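4.2 Gripper comparison on garments

We ran both grippers on the same garment task, with the arms and controller left alone. The Brusar fingers are stiff and narrow; the Munovard pair is softer and, on paper, kinder to cloth. Each did 200 trials, shared across 8 garments. The soft pair managed 157 clean first grasps at the collar, which pleased Gebreyes, who had ordered them. It then let go of a fair number during the lift, which pleased her less.

Cable routing turned out to matter more than we had planned for - a loop that is too short tugs at the wrist, and one that is too long goes looking for sleeves. We settled on a slack loop along the upper link and stopped adjusting it in May, mostly out of fatigue.

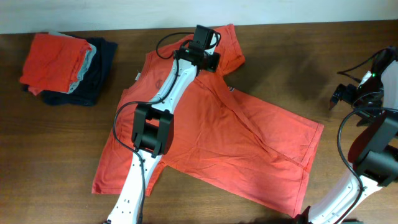
Figure 3. Two-arm setup with an orange-red T-shirt spread on the table, one gripper over the collar; folded garments at upper left.

Creases were not smoothed between trials. Bugti argued that a shirt which arrives flat has already had most of the work done for it, and we left the rumpled starts in the results.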